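Two semesters of the robot kitchen

29/09/2024

I said in July that I would give the robotics club at Merley a fair hearing before I complained about it again, so this is me trying. 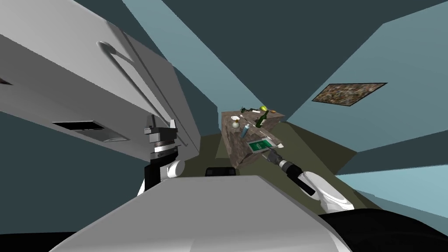 The students have a simulated kitchen, a two-armed robot to put in it, and a task list borrowed from the Pusallow contest. Clear the counter. Move the tray. Open the fridge, eventually. Their team is called Urno and they have logged 595 runs, which they mention a lot.

My trouble is with what a run means. A gripper that gets close to a tray is scored as partial credit, and partial credit adds up fast. I asked how many of those runs ended with the tray where it was supposed to go. The answer was 110 - and that was with the bottle and the spray bottle left in the same spots every time.

They do learn things. Two of the quieter kids rewrote the arm planner from scratch and could explain every line of it to me. I would take that over the trophy.

But the club page says the robot "can tidy a kitchen," and I don't think it can. The Ivanyshyn grant report is due in 11 weeks. I'd like to see them shuffle the objects before they write it.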